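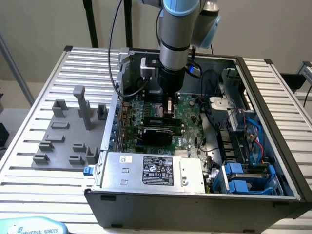

Old office towers get a second go at Drekberg repair shop

November 22, 2018

SILLOMLOW – Old desktop computers are being opened up, checked and put back together at the Drekberg repair shop this month, and the first batch goes out to homes in January.

Side panel off, tower laid flat on the bench. Memory first, then the graphics card, then the drives in their blue caddies. Power supply stays in unless it fails the test.

The shop took in 44 towers from Pichon, the office supply firm, when it moved out of its Ulari Road building. Most are fine inside, just dusty. A few had memory missing and 2 wont start at all – those will be stripped for parts.

Cables are the slow bit. Every data cable gets pulled, looked at and plugged back in, and the older red ones are swapped if the clip is loose.

Repairs have cost $3,935 so far, nearly all of it on memory and new drives. Pickup is from the side door on Ulari Road. One computer per household, bring proof of adress. Monitors not included – keyboards while they last.

Sign-up sheet is at the front counter and closes in three weeks.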